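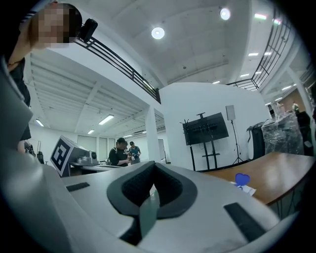 Page last changed: July, 16:40

Sinance completes changeover of heat meters at Protunberg district network

Sinance has finished replacing the heat meters on the Protunberg district heating network. The work covered 3,129 dwellings in the main housing blocks and a further 748 in the lower terraces, which were added to the contract after the first survey. All of the new meters are now being read remotely.

The old meters were mechanical units with a turning vane in the flow pipe. Units of this type tend to under-read at low flow as the bearings wear, and many had passed the end of their approval period. The replacements are ultrasonic meters from the Fomik range. They have no moving parts in the water and measure flow by timing a sound pulse sent with and against the current. Paired temperature sensors are fitted in the supply and return pipes, and the meter works out the heat used from the flow and the difference between the two readings.

Each meter sends an hourly reading by radio to a collector on the stair landing or, in the terraces, in the street cabinet. The collectors pass the data to Sinance over the network's existing cable. Where the signal proved too weak, mainly in ground-floor flats with the meter behind a concrete riser wall, an external aerial was fitted in the riser cupboard. If a collector loses power, the meters store their own readings and send them when the link returns.

Work in the main blocks was carried out riser by riser. The supply to each riser was shut off at 8.30 am and restored by 4 pm on the same day. Isolating valves were renewed in 1,649 dwellings where the existing valve would not close fully. Strainers upstream of the meter were cleaned or replaced in every dwelling. The condition of the strainers varied a good deal between blocks, and those at the far end of the Talavera Road branch held the most sludge. A side-stream filter has since been installed in the plant room serving that branch, and water samples will be taken each month until the iron content settles.

"The meter itself takes less than an hour to change. Most of the time on this job went on valves," said Desmond Wojcik, network engineer at Sinance. "We now have return temperatures for each dwelling, and we can see which heating circuits are passing too much water. Those will be rebalanced before the heating season."

Tariffs are not affected by the changeover. Bills for the current quarter will be made up of two parts: the closing reading of the old meter, and the use recorded by the new one from the day of fitting. Both serial numbers will be shown on the bill. Removed meters are being kept in store for six months in case a closing reading is queried.

Residents can see the current reading by pressing the button on the front of the meter. The first screen shows total heat in kilowatt-hours. The second shows flow and return temperatures, and the third any fault code. Code E4 means that air has been found in the pipe, and normally clears without a visit. Any other code should be reported to the network office.

Notes for editors

Sinance operates and maintains heat networks for housing and public buildings. Technical data sheets for the meters and collectors, and a plan of the Protunberg network, can be had from the Sinance press office on request.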